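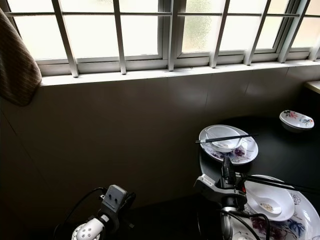 Fri 8 September — sourdough starter, flour trial

Starter B smells like nail polish again. Fed it at 8, same as A and C, same jar, same scale. Riku says B is "expressing itself." B can express itself in the sink if this goes on past the weekend.

Feeds today: 40 g starter, 40 g water, and enough flour to bring it to the stiff mix Ayane likes. A is on the plain white, B on the rye blend from Sasico, C on whatever was left in the Clenedik bag after the pizza incident.

Rise at four hours, by rubber band:
A — doubled, domed, smug
B — up a third, then gave up
C — nearly doubled, though the band had slipped, so who knows

Water temp was 79 F out of the tap, warmer than I wanted. Should have let it sit. Didn't.

Baked one loaf from A. Dough weight 689 g going in. Forgot to weigh it coming out, so the bake loss column has a blank in it for the third time, and I am the one who added that column. Crust good, crumb tight at the bottom. I blame shaping. Ayane Sasaki blames my shaping too, but with more detail.

Discard from B went into crackers. Best thing B has done since we started.

To do:
New rubber bands, or tape like adults
Ask Kawaguchi (the shop, not Riku) if they still carry the coarse rye
Split B in two, move one half to white flour and see if it cheers up
Copy the December sheet into this book before the coffee ring on it spreads any further

C needs a new bag by Tuesday. Riku owes the flour jar for the pizza.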